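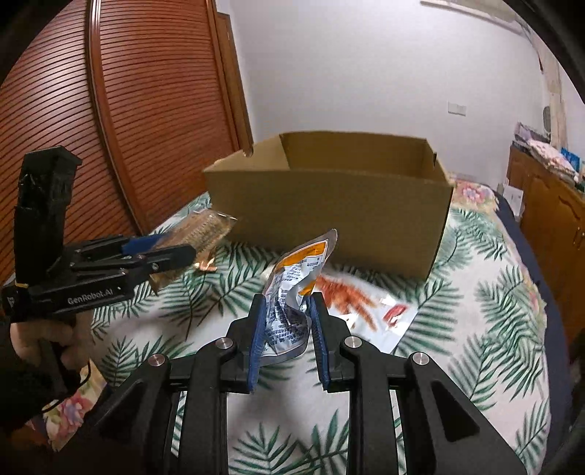
Slide 1. Food packaging in bedrooms is the most frequent small item in our room surveys, and it is handled worse than anything else. Most people treat it as one category. It is at least two. A crumpled silver-gray foil packet and a glossy white plastic bag on the same bed need separate decisions, and the printing on them does not settle either one. The packet has an orange band and rows of small characters, and with the creases they are too blurred to read. The bag carries an orange-red food picture. A picture gives the product type at best. It says nothing on whether the bag still holds anything.

Pause. Ask how many in the room clear beds before they clear floors. Do not comment on the answers.

Slide 2. Scope. The talk covers light packaging on soft surfaces: beds, sofas, floor cushions. Kitchens are excluded. Sunee Somboon has the kitchen session after the break and her handout covers cupboards and bins in more detail than I can.

The material comes from the Birkik survey, which logged 634 items in shared student housing. Ademir Rocha did the logging and Heloísa Sampaio wrote the category list. The list went through 2 versions. The first sorted by material. The second sorts by state: sealed, opened with contents, empty. All figures in this talk use the second version.

Slide 3. Why soft surfaces matter. On a table, a packet stays where it was put. On a bed it moves whenever the bedding moves. Patterned bedding makes small pieces harder to find – torn corners especially, and the narrow strips that come off the top of a pouch. Crumbs work into the seams of a quilt and stay there until the next wash.

Mention the Skamside house here. One quilt, shaken out over a sheet, gave up over 100 fragments, most of them smaller than a fingernail. Gilmar Portela sorted them by hand. If asked, the sorting table is in the appendix.

Slide 4. The procedure. Read it straight from the slide.

Start at the pillow end and work toward the foot. Lift each item, do not slide it. Sliding an opened bag tips it. Hold foil packets upright by the sides, with the sealed end up. If a packet has been folded, open the fold before deciding that it is empty. Folded foil holds its shape and feels the same with or without a small amount of powder inside.

Check bags by weight and then by opening. Press a plastic bag flat only after it has been opened and checked. Sealed items go in the first tray, opened items with contents in the second, empties in the third. The bedding is shaken last.

Slide 5. The 3 trays. We tested open trays against lidded boxes at the Matar residence. Lidded boxes were slower, and people put the lid down on the bed, where it was in the way. Open trays with a raised edge are now standard. Everaldo Arruda prefers a damp cloth in the bottom of the third tray to stop light wrappers blowing out when a window is open. It works, but the cloth has to be rinsed after each room.

Slide 6. Disposal. Foil-lined packets and plain plastic bags go to different streams in some towns and to the same one in others. Check the local list before the session and write it on the tray labels. Do not rely on memory from the last building. At Tevenent the rule changed in June and two teams sorted to the old list for the rest of the month.

Skip the cost table if time is short. It repeats page 4 of the handout.

Slide 7. Known problems. Opened items are the slow category. The owner may want them kept, so the second tray has to be reviewed with the owner present, and that can double the time for a small room. We have tried clips, rubber bands and relabeled jars. Clips are acceptable on flat bags and poor on small foil packets, where they slip off the seam. I have no good answer for half-used sachets and will say so.

Expected question: should the bed be stripped first? No. Stripping first throws light packaging onto the floor, and the room then has to be searched twice.

Handout version 09/02/2019. Copies are by the door, category list on the back.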